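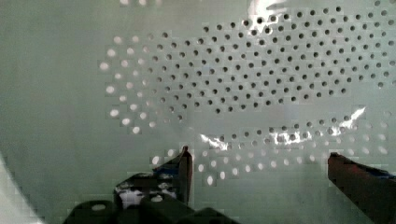 By the Hebden Household Desk
Filed under: Care and Cleaning
Last revised in June

Cleaning a Perforated Container with Curved Walls

Perforated walls collect dirt in places a flat cloth does not reach. The smooth areas wipe clean in one pass, but the rim of each hole keeps a ring of lint, soap residue or hard water scale. On a pale color the ring shows as a gray edge. On a dark color it is harder to see and is usually found by touch.

The method below is for household baskets, bins and liners made of solid-color plastic with punched or molded round holes. It can be used on enameled metal if the coating is intact. It is not suitable for wicker, fabric mesh or bare steel.

What you need

A sink, tub or outdoor surface with room to turn the container
Dish soap
White vinegar, for scale only
A 500 ml spray bottle
A soft brush with bristles long enough to pass through the holes
A narrow bottle brush or a pipe cleaner
Two microfiber cloths
A flashlight

The brush matters more than the soap. A stiff scrub brush rides over the openings and scratches the gloss between them. The Pitent detail brush, item 2472 in the Hebden list, has a tapered head and fits most round holes. An old soft toothbrush works, though it is slow on a large container.

Before you start

Empty the container and turn it over. Tap the base with the flat of the hand to drop loose debris. Run a vacuum with the brush attachment over the outside first, then the inside. Lint that gets wet before it is removed packs into the holes and has to be picked out individually.

Check the material mark on the base if there is one. Most household plastics tolerate warm water and dish soap. Avoid very hot water on thin walls, particularly curved ones, which can relax out of shape and not return.

Look for cracks between neighboring holes. The strip of material between two openings is the weakest part of the wall, and a crack there will lengthen under brushing. If one is present, support the wall from behind with a folded cloth and use light pressure.

Reading the holes

Holes in a curved wall look different depending on what is behind them. On the pale green surface at the top of the page, the openings toward the left show white and those in the upper band on the right show dark gray to nearly black, with mid-gray ones between. A difference of that kind comes from the background and the angle of the light, and should not be read as dirt.

To check for a real blockage, darken the room and hold the flashlight outside the wall while looking from the inside. Move the light along the row slowly. An open hole gives a clean round spot. A partly blocked hole gives a crescent or a fuzzy spot. A fully blocked hole stays dark when the light is directly behind it. Mark blocked sections with a scrap of painter's tape on a smooth area, where it will peel off without leaving adhesive inside the holes.

If the container has a second wall or an outer shell, take it out of the shell before this check. If the walls cannot be separated, skip the flashlight and test with a pipe cleaner instead.

Washing

1. Fill the spray bottle with warm water and add 3 drops of dish soap. Tip the bottle to mix. Shaking fills it with foam.

2. Lay the container on its side. Spray the lowest part of the inside wall, where liquid will stay in contact with the surface. Leave it for 2 minutes.

3. Brush along the rows. Where the holes are staggered, follow the diagonal, so that the bristles drop into one opening after another. Brushing straight across a staggered pattern misses part of it on every stroke.

4. Push the bristles through from the inside, then repeat from the outside. Residue pushed out one side tends to settle on the other rim.

5. Roll the container a quarter turn and repeat until the whole wall has been covered. Work each band of holes to its end before moving to the next. The smooth strips between bands can be left for the cloth.

6. Rinse from the outside in, using a shower head or a hose on a low setting. The water should run through every row. A row that beads and holds water still has soap film or grease on it and needs another pass.

Removing scale

Scale is white or yellowish, feels rough and does not respond to soap. Rinse all soap off before treating it. Mix equal parts white vinegar and water in the spray bottle, label the bottle, and spray the affected holes until wet. Lay a cloth soaked in the same mixture over the area so that it does not dry out on the curve.

Check after ten minutes and brush gently. Repeat if the surface is still rough. Do not combine vinegar with bleach or any bleach-based cleaner, and do not use one directly after the other. On enamel, shorten the contact time to five minutes and rinse at once.

Hebden also stocks Susar scale remover in gel form. A gel stays in place on vertical walls better than vinegar does, but it needs a more thorough rinse. Follow the dilution on its label.

Drying

Shake the container over the tub. Press a dry cloth against the inside of the wall and pat. Wiping drags water along the surface and into the next row of holes. Stand the container upside down on two strips of wood or a rack, with a gap underneath for air. Drying time depends on the thickness of the wall and the humidity of the room.

Do not stack perforated containers while damp. Water held between nested walls leaves a fresh ring of scale around each hole.

Common problems

Gray rims remain after washing. The residue is usually body oil or fabric softener. Use a few drops of undiluted dish soap on the brush, work it around each rim and rinse with warm water.

The gloss has gone dull. Check for dried soap film by wiping a small area with a damp cloth. If the gloss comes back, rinse the whole wall again. If it stays dull, the surface is scratched and cleaning will not restore it.

A sharp edge can be felt inside a hole. This is molding flash. Trim it with a small craft knife held flat to the wall, cutting away from the fingers. Do not sand it, as the scratched area will pick up dirt.

Adhesive from a label has entered the holes. Apply cooking oil with a cotton swab, wait five minutes, and wash as above.

The Pitent brush and Susar gel are both held at the Ludatport warehouse. Replacement brush heads are listed under the same item number as the brush.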